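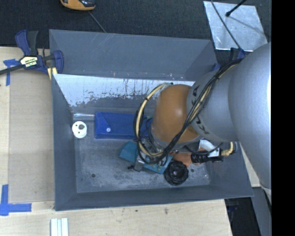 The Grulon is our picking kit for people who already own an arm and would like it to do something useful with a tray of mixed parts. We at Pedatness have been putting these together for a good while now, and the question we hear more than any other is whether a customer's parts are too odd, too small or too unlike one another to go in the same bin. They very rarely are. A flat blue block, a ridged black knob and a little white piece with a hole through the middle can all share one tray with sloping sides, and the slopes do a lot of the work, bringing things back towards the flat floor where the fingers can get at them.

The kit comes in 2 versions. The Grulon 757 is the lighter one and suits a benchtop arm and small plastic or metal pieces. The Grulon 987 has a stronger grip and a longer cable set, and it's the one we'd point you towards if you have a full-sized arm with a fair way to reach. Both use the same fingers, so if you start with the smaller kit and move up later you can keep your spares – we get asked that a lot, and we're glad to be able to say yes.

In the box you'll find the gripper, a mounting plate, the cable set with ties, a fixed camera with its bracket, and a copy of Tak, our picking software, with a licence for one arm. The bin is sold separately, as plenty of people have one they're fond of already.

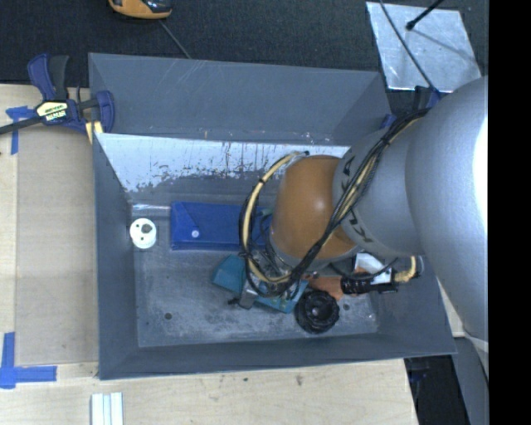

Tak looks after the choosing. It takes a view of the bin, decides which piece is easiest to reach and sends the arm to it, and if the first try doesn't come off it looks again and has another go. You can set it to give up after up to 3 tries and call for help, or leave it to carry on with the next piece. Teaching it a new part is done by putting that part in the bin on its own and turning it over a few times when the screen asks you to. Most of our customers manage it over a cup of tea.

A word on setting up. Clamp the bin down firmly and mark its place on the table with tape, and you'll save yourself a lot of bother the next time it has to come off for cleaning. Leave plenty of slack in the cables near the wrist, and run the arm slowly through its full reach before you let it go at working speed.

If you'd rather not do the fitting yourselves, our workshop at Jurkham will happily do it for you, or you can bring a box of your own parts along and try them on our bench first. Bench visits are on Mondays and are free, though we do ask you to book. Spare fingers, cable sets and extra Tak licences can be ordered at any time from the parts page.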